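How I get a printed tablecloth clean, flat and ready for company

I have a weakness for botanical tablecloths. My current favorite is off-white with black line drawings of ferns and leaves all over it, and a couple of roses in a soft peach. I bought it in September at a little shop in Prulholm and it has been on the table almost nonstop since (I do own others, I swear!).

First thing, shake it out on the porch. Then go over it in daylight and dab any spots with dish soap and cool water. Let the soap sit while you drink your coffee, then wash the whole thing cold, on gentle, by itself. I skip the dryer completely and hang it over two lines so it doesn't get one big crease down the middle.

Iron it face down while it's still a bit damp. Start in the center and work out, and don't drag the iron or you'll stretch the hem. Mine is 48 inches wide, so I do it in two passes and let the finished half hang over a chair.

Now lay it on the table and pull from opposite corners until the overhang matches. Little metal things come out last, one at a time, and I pass them across and set them down gently so nothing snags the print.
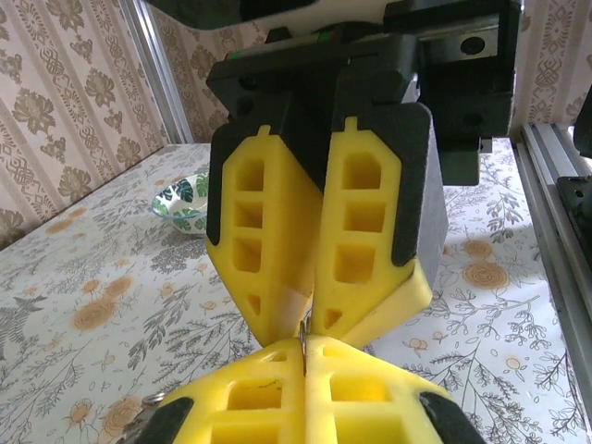 Bontu Yimer wrote in to say she irons hers right on the table with a thick towel underneath, and that white vinegar in the rinse keeps black prints from going gray. I've tried the vinegar twice now and I'm a fan.

For wrinkles that show up once the cloth is down, mist them lightly and smooth with the flat of your hand, always toward the nearest edge. Give it ten minutes before you put anything on top.

Then comes my favorite part, deciding which bit of the pattern goes where. I like the roses near the spot where I'll put the bread,

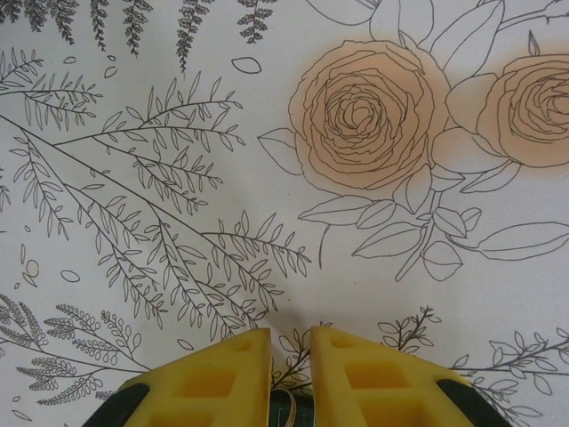
and the ferns down at the other end, where the big serving dishes would only cover them up anyway. Turn the cloth around a couple of times before you commit!

When dinner's over, roll it on a cardboard tube if you have the closet space. If you have to fold, fold it in a different place each time.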